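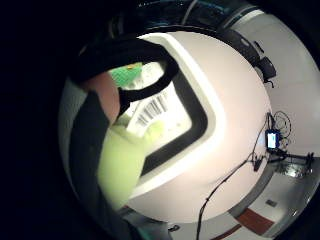

Vibeke Fogh asked after the last report whether the soft toys could go out one to a bag instead of mixed in with the board games, and whether the small ones were worth sending at all.

Last updated 7/11/25
2 min read

The answer to both is yes. Since the spring we have taken in 1,596 toys at the Grallwood room, and 524 of them are soft toys. The small ones go out faster than the large ones. Delton has asked for more of them twice.

Sorting is done sitting down at the round table. Each toy is picked up and felt along the seams, and the label is read if it still has one. Anything with a split seam goes to Remedios Talavera for mending. She has 43 waiting. 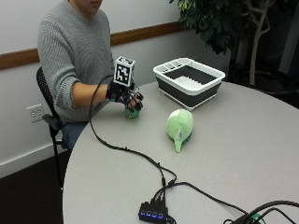
Soft toys

Turtles, bears and rabbits are now kept together by size. We stopped sorting by color in the first month, as it slowed the packing and the families did not ask for it. Toys with foil or shiny patches get a second look, as those patches tend to peel at the edge. 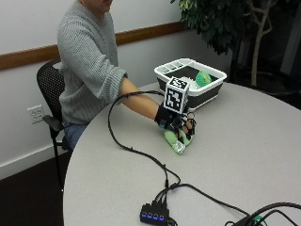
Green soft toy with a silver-white patch, on the round table.

Bins are filled at the same table. Soft toys go in by hand and are not pressed down. The Cruzado bins hold less than the old cartons but they stack better in the van. 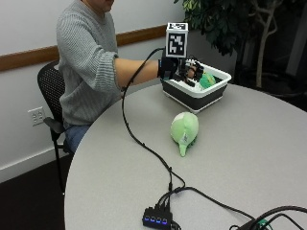 Next period

We have 57 bins promised to Girier by the end of November. The mending backlog should be cleared first. We have not spent the money set aside for shelving and would like to carry it over.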